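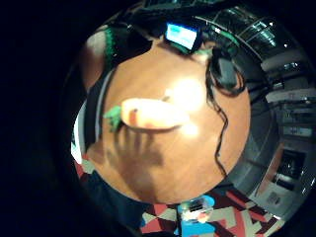 The glue has to be thin enough to run and thick enough to stay, Gunnel Hovland told the class, and most people who give up on repairing chairs give up over that. She had a seat rail in one hand and was scraping the old glue out of its socket with the other.

The class meets above a paint shop in Bukholm, in a long room that smells of shellac. It runs from November to spring, two evenings a week, and the fee covers glue, clamps and the heating. People bring their own chairs. Some are good chairs. Many were bought new for less than the class costs, and their owners know it.

Loose joints are the usual complaint. A dining chair gets dragged, leaned back on and stood on to change light bulbs, and sooner or later the back legs start to move. The common fix is a squirt of white glue into the gap, which holds for a few months. New glue does not stick well to old glue, so the joint has to come apart and be cleaned down to bare wood.

That takes patience. Aba Yakubu brought six chairs from her grandmother's house in Lurau and spent her first month on one of them. She marked every part with masking tape before knocking the frame apart with a rubber mallet. She still put two of the stretchers back in the wrong way around.

"I had them glued and clamped before I saw it," she said. "I had to get the kettle out."

Steam is the reason the class still uses hide glue on older furniture. Heat and moisture soften it, so a mistake can be undone, and so can the repair itself when the chair comes loose again years from now. Modern wood glues are easier to handle, and Hovland uses them on anything that gets wet or lives outdoors. On an old chair she thinks they make trouble for the next person.

She learned the work at Mensah, a furniture maker that once employed almost 50 people and closed when its owner retired. Her bench came from there, along with a rack of clamps and a ledger of repair jobs. The last entry is number 418, a rocking chair with a split arm. The customer never came back for it, and it now sits by the door with coats on it.

Beginners spend too much on tools, in her view. A mallet, a scraper, a few bar clamps and a length of rope will handle most chairs. The rope goes around all four legs and is twisted tight with a stick, and it pulls the frame together more evenly than clamps do. After that the chair stands on a flat surface overnight. Any rocking has to be fixed while the glue is still soft.

Yakubu has finished four of the six. The fifth needs a new leg, and she is waiting for a piece of beech that matches.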